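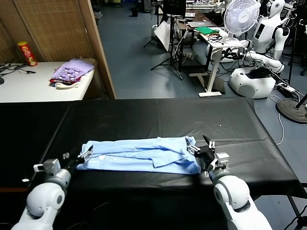 *Figure 12.1. Two-arm folding cell, with a gripper holding each end of a folded shirt.*

# Chapter 12: Care of the Gripper Pair

A folding cell depends on two grippers closing with matched force. This chapter covers the Wullel cell, inspection of its finger tips, and the zero check for each arm.

Inspect the finger tips every 100 hours of run time. Replace both fingers on a gripper as a set. Torque values for the mounting screws are in Table 12.2.

The worked case is the Sernholm cell, which logged 293 folds before the left gripper began to drop collars. The fault was traced to a worn tip. Section 12.1 starts with the safe stop: park both arms, open the grippers, and lock out power before touching a finger.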